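Nulilero path-following kit, outdoor trial at Badstead
13 October 2021 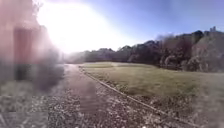 Gravel path at Badstead, low sun ahead and to the left, grass field on the right.

Second outing with the Nulilero kit on our own rover. Loan unit from Itby, same one we bench tested in September. Imke Kramer drove the first pass by hand to record the route, then we switched to follow mode.

Settings: firmware as delivered, speed limit at 2 km/h, lidar off, camera only. The kit logged 1,237 stills.

Notes:
- Edge detection holds well on the strip between the gravel and the grass, even where stones have spilled against it. No complaints there.
- The left side has no such line. With shrubs close to the lens the kit reports low confidence and leans on the right edge alone.
- Glare is the main problem. Into the sun it dropped out of follow mode five times. Turning auto exposure to "fast" helped a bit. The manual says nothing about a sun hood.
- The dark streak down the middle of the gravel was tagged as an obstacle twice. It's shadow. Şükran Özkan thinks the height check is skipped when lidar is off, and I agree, but want it from Itby in writing.
- Battery was down some 10 percent at the end, better than the Nautiyal unit on the same route.

To do: repeat with lidar on, same direction, same time of day. Make a hood from card before paying for one. Ask Itby if the confidence threshold can be set per side.

Not ready to recommend buying. Loan runs long enough for another try.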